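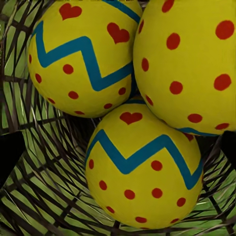 You only get the box down once a year, so you forget what is in it until the lid comes off, one respondent wrote, and then every piece has to be talked over before it goes on the shelf. The comment was left in the open space at the end of the form, and it touches on most of what this section deals with: where spring decorations are kept between seasons, who decides what stays, and when a piece is finally let go.

Figure 4. Painted eggs in yellow and teal-blue in a dark woven basket. Computer rendering.

4.2 Storage and discarding

The Bevport survey asked households about decorations that are put out for a few weeks in spring and then stored. Painted eggs (Figure 4) were the most common item named, followed by wreaths, table runners and paper garlands. Completed forms came back from 374 households. Follow-up interviews were held with 80 of these, chosen so that the older streets near the harbor and the newer housing at Lorente were both represented. The interviews took place in November, when the spring items had been out of use for several months and people had to say from memory where they were.

Most could do so without trouble. The usual place was a cardboard box in a closet or attic, often the box in which some other household item had been bought. Few households had bought a container for the purpose. Labels were less common than we had expected. Where there was one, it tended to name the room the box had come from in an earlier house, and in several homes the label no longer matched the contents at all. People found this unimportant. The box was known by its shape and by where it stood.

Storage space did differ between the two areas. Homes at Lorente have no attics, and the closets are shallow. Residents there were more likely to keep spring and winter decorations together in the same box, and they reported more breakage. They also reported giving more away. In the older streets, where an attic was usual, things that were no longer put out could stay in the house for years. One household had kept a garland that had not been hung since the children left home. The owner described it as "not in use, but not finished with either."

We asked who decided what was kept. The forms gave a fairly even picture, with many households ticking "shared." The interviews did not support this. When people talked through the last time something was thrown out, it was nearly always the person who packed the box who had made the choice – often on the spot, and without asking anyone. Others in the home might notice the following spring, or might not. A question about formal decisions therefore seems to miss the point. The packing is where the sorting is done, and later surveys would do better to ask who packs.

Damage was the reason most often given for discarding an item, but it was not applied evenly. Bought pieces were thrown out when chipped or faded. Pieces made at home were kept in much worse condition, and pieces made by a child were kept longest of all, including after the child had grown up and asked for them to be thrown away. Interviewees who had inherited decorations fell somewhere between. They felt free to drop single items but were uneasy about breaking up a set, even when they disliked it.

A smaller group of 12 households had replaced everything within the past few years. Four of these had moved. The others gave taste as the reason, and they were open about it: the old colors no longer suited the room. Several had bought a complete set at the Stiltar market, which sells seasonal goods from local makers. None of them had kept the old items as a reserve, and most had passed them to relatives or left them at the exchange table run by the Gemadura project. This group is too small to say much about, but it shows that attachment to the objects cannot be assumed. Some people are attached to the season and quite indifferent to what stands on the shelf.

A few limits should be noted. The forms were sent to households, and one person filled in each of them. We do not know how far that person spoke for the rest. People who put out no decorations at all had little reason to reply, and they are almost certainly underrepresented. The question on breakage relied on memory, and interviewees often corrected themselves as they talked, remembering one more bowl or one more egg that had not made it through the year. We have left their first answers in the tables and report the corrections separately in the appendix.

The matter of cost came up less than planned. The form included a scale from 0 to 100 for how much price affected the choice to repair or replace, and many left it blank. In the interviews, people explained that repair was done with whatever glue or thread was in the drawer, and that they had never thought of it as costing anything. The scale is not used in the analysis that follows.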